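Unit 6: Releasing a New Root Crop Variety
Handout for the Clellgate short course in crop improvement

6.1 From cross to candidate

A breeding program for a clonal crop such as cassava starts with true seed. Each seed from a cross is genetically different, so every seedling is a possible variety. In the worked case used in this unit, the Meridach program began with 2,000 seedlings from a single crossing block. After the first season 47 clones were kept. Selection at this stage is visual: plant shape, disease symptoms, root form. Yield data from single plants are weak and should not be used to rank clones.
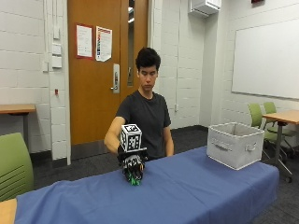 Gloved right hand held over the tabletop, marker cube on the back of the glove.

6.2 Multi-site trials

Clones that pass the first stage are multiplied from stem cuttings and planted in replicated plots. Replication separates the effect of the clone from the effect of the soil. Use at least two sites with different rainfall. A clone that ranks first at one site and near the bottom at another shows strong genotype by environment interaction – record this, do not average it away.

Record at harvest:
fresh root weight per plot
dry matter content
number of plants standing
pest and disease scores

In the Meridach case, 6 clones reached the final trials. Planting was done in May at all sites.

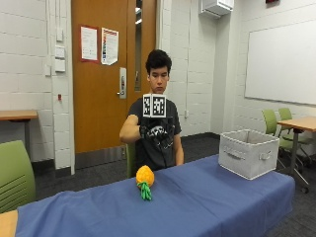

Seated position, right hand raised to chest height.

6.3 Naming and release

A clone carries a code until it is approved. The release file holds the trial data, a description of the plant, and the proposed name. The name must not be confused with that of an existing variety. Citero, the name given to the selected clone, was checked against the national list before filing. For the treatment of naming rules see Snorradóttir, chapter 6.

After release, the breeder keeps a small stock of clean planting material. Growers receive cuttings multiplied from this stock – the first lot for Citero was 1,000 stems.

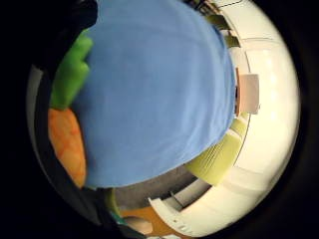 Why is cassava multiplied from stem cuttings and not from seed?
Cuttings give plants with the same genes as the parent, while each seed gives a new and different plant.

Trial summaries are due 15th November.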